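Sorting the snack table at the office

Our office is on the second floor of the old Bravcombe building, and for most of the year the snacks lived in one deep drawer under the coffee machine. You opened it, you dug, and you got whatever was on top. Things at the bottom got crushed. In October I emptied the whole drawer onto the counter and threw out 14 packages that were past their date, including a bag of rice crackers that had been there longer than I have.

Catalina Ledesma, who sits closest to the drawer and hears it open all day, asked if the snacks could move somewhere else. We had a table by the wall with a plant on it and not much more, so I took that.

What I tried first

I started with a wire basket from home. It was too small and the thin bags slid out through the gaps when somebody pulled one from the middle. Then I tried standing everything up in a shoebox. That worked for two days, until the side gave out.

Kartini Tjoa had a few plastic bins left from when she moved apartments. They don't match. She brought them in on a Friday and I washed them in the kitchen sink and let them dry over the weekend.

How it's split up

I wanted as few rules as possible. At my last job, at Osbridge, there was a laminated chart next to the snacks and people still put the pretzels wherever they liked. Here it goes like this:

The teal bin is for chips and anything salty that comes in a light bag. It has a low dip in the front, so you can see what's in there without moving anything.

The gray bin is for the bigger packages and for whatever somebody brought back from a trip. Gilang Wuisan visits his parents a couple of times a year and comes back with half a suitcase of shrimp crackers, and those need the room.

The clear container takes the overflow. If there's no overflow, it takes whatever I bought too much of.

Nothing gets folded over and put back open. If you open a big bag, it goes on the counter by the coffee machine and people finish it there. This was Juwita Rondonuwu's idea and it has cut down on the crumbs, although I still wipe the table most evenings.

I left the plant where it was, between the two colored bins. I thought about moving it to the window, but it has been doing fine in that spot and I didn't want to find out that it hated the window. It's in the same plain black pot it came in. I water it when I water mine.
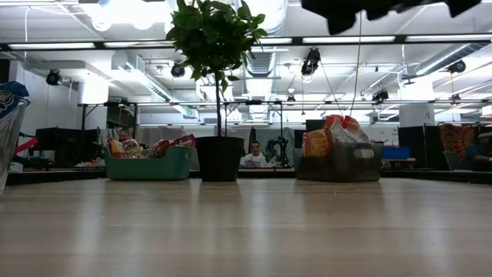

What it costs

We each put in 7 dollars a month, and I do the shopping at the wholesale place out past the Flamis exit. Before the bins I bought too much of everything, because I couldn't tell what was left in the drawer. Now I look over at the table before I leave and write a short list on my phone. Last month I came in under for the first time and rolled the rest over.

The drawer has tea in it now, plus the good scissors. I'm still looking for a lid that fits the clear container. If anyone knows where to get lids without buying the whole set again, leave a comment.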